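Clear Desks, Quiet Booths: A Conversation with Réka Bodnár

When the Plandetti Study Center reopened its second floor in May, returning members found that the long shared benches had gone. In their place stand 17 individual booths, each with a pale table, plain panels and very little else. Réka Bodnár, who directed the refurbishment and now manages the floor, met with us early one morning to discuss how the new arrangement was chosen and how members are using it.

Ms. Bodnár began with the survey that preceded the work. The Center wrote to its 800 registered members and received 748 replies. "We had expected to hear about heating and opening hours," she said. "Most people wrote about the desks. They wanted to sit down without having to move someone else's papers first."

The old benches had been supplied with lamps, pen trays, document holders and a printed folder of house rules at every seat. According to Ms. Bodnár, much of this was never used. The folders in particular tended to travel from one end of the room to the other, and staff spent part of each evening putting them back.

The first proposal, prepared with the furniture firm Clemach, called for dark tabletops and fabric screens. It was set aside after a trial of two booths. "The screens were comfortable, but the corners felt gloomy by four in the afternoon," Ms. Bodnár said. "We asked for something lighter, and for a surface that would show a crumb or a coffee ring, so that it would be wiped." The panels were then ordered in a gray with a slight lavender tone, and the tables in off-white.

Asked what a member should find on arrival, she answered that the table should be bare except for one small board. The board is offered for notes, sums or a list of the day's tasks, and members are asked to leave it blank when they go. 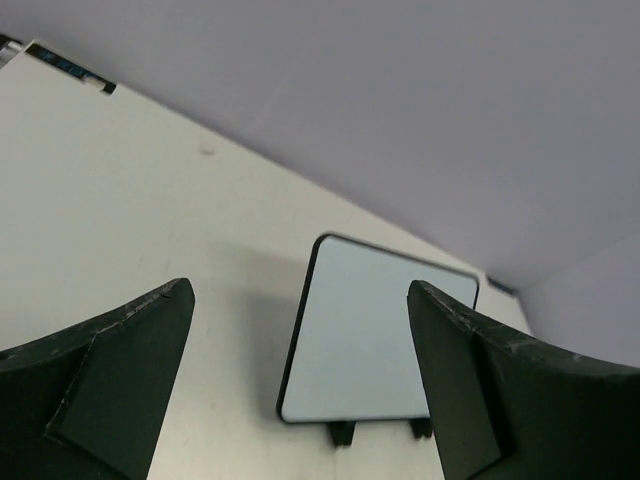

A black-rimmed board on one of the off-white tables, its face left plain.

The choice of board took longer than the choice of table. The staff considered paper pads, which were judged wasteful, and a larger wall-mounted model, which would have required drilling into the panels. "People like to move it," Ms. Bodnár explained. "A left-handed reader wants it in one place, and someone with three books open wants it out of the way altogether. I did not wish to decide that for them."

She acknowledged that the arrangement has its critics. Several long-standing members have asked for the lamps to return, and a trial of clip-on lights is planned for the darker months. Others find the booths too plain. Ms. Bodnár said that she had some sympathy with this view, and that members are free to bring a photograph or a small plant for the length of their stay.

The Magyar Reading Circle, which meets on the same floor, presented a different difficulty. Its members are accustomed to sitting together and talking, and the booths do not suit them. The Center has kept one round table for the group near the stairs, and a shelf has been added there for its 700 volumes. "They were very patient with us during the work," she said. "The shelf was the least we could do."

Cleaning has become simpler. The tables are wiped and the boards cleared at closing time by the Center's contractor, Mamonis, and a member of staff walks the floor before the doors open. Pens and cloths are kept at the front desk and may be borrowed on request.

Ms. Bodnár expects the first floor to be refurbished in the same manner, subject to funding. Members who would like to comment on the plans may leave a note at the front desk or speak with her in person on the second floor, where she is usually available until noon.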